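**Progress report to Yuk-lan Hung, Grarkness program office**
Packet sorting cell, equipment planning phase
Saturday, September 22, 2018

You asked for a recommendation on whether to release the second half of the equipment money. My recommendation is to hold it until February, apart from the small items listed at the end.

The Losthorpe team has one two-arm station set up and is using it to work on sorting small packets into baskets. The plan approved last winter assumed we would buy 6 more stations of the same design once the first was in place. I no longer think we have the evidence to support that order. The vendor's proposal (Vandovham, third revision) rests on a throughput number taken from their own showroom, with packets they picked themselves. I have asked twice for the raw logs and received a brochure.

We ran our own trial instead. Out of 312 attempted picks, 51 needed a person to step in. Tsung-han Tai, who runs the station, believes most of those come down to packets lying flat or overlapping, and that better fingers would fix it. He may be right. He also believed that about the previous set of fingers, and we paid for those.

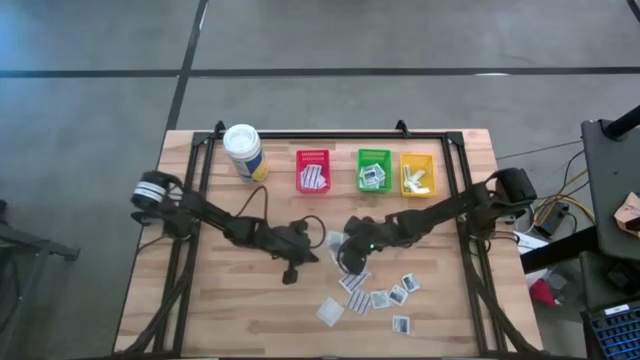 The budget has a second problem. The quote covers arms, frame, controller and grippers, and leaves out nearly everything a station needs in order to run: a table, a cart, cabling, power, spare fingers, and the hours spent putting it all together. Our first station took 7 weeks from delivery to first pick. The proposal allows one. If the remaining stations go the way the first did, the labor line is badly short, and I would expect a request for more money before spring.

I'm also not convinced that two arms are needed. The case for the second arm was that it could hold or straighten a packet while the first one picks it up. That sounds reasonable, but our trial did not compare two arms against one, so we have nothing to show for the extra cost either way. Pan, the single-arm option we dropped at the first review, was dropped on the strength of a slide. I would like it back in the comparison.

What I am asking you to approve now:

- one spare set of gripper fingers for the existing station
- a proper cable tray, so the floor beside the table can be cleared
- Tsung-han's time through February, at the current rate

What I suggest you hold:

- the order for additional stations
- the Vandovham service contract, which starts billing on signature whether or not anything has been delivered
- the software upgrade, until someone can say what it changes

Before February we will repeat the trial with one arm and then with two, using the same packets and the same operator, and log every intervention with its cause. Tsung-han would rather start on the new fingers first and has said so in writing; his note is in the project folder. I have asked him to run the comparison with the old ones.

Spending to date is within the approved amount. The Vandovham quote expires before the trial ends, and their sales office has warned that the price will go up. They gave the same warning with the first two revisions, and it came down both times.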